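Dunleavy napping protocol

The Dunleavy napping protocol is a schedule of short daytime sleep used by shift workers and by some endurance athletes. It was first described by Athina Nikolaidis, who studied 40 night-shift bakers in the town of Fekby. Each baker slept for 16 minutes before the second half of the shift, during three weeks in May. Reaction times became shorter in most of the bakers, but their mood scores did not change. Ansel Rosenthal later criticized the study because it had no control group. 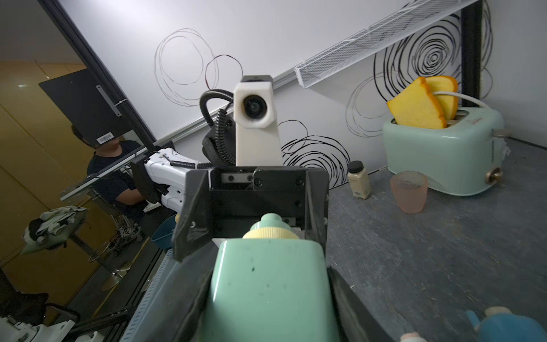
Mint-green bottle with a pale yellow cap; a toaster of similar color is on the right.

See also: Sleep inertia, Chronotype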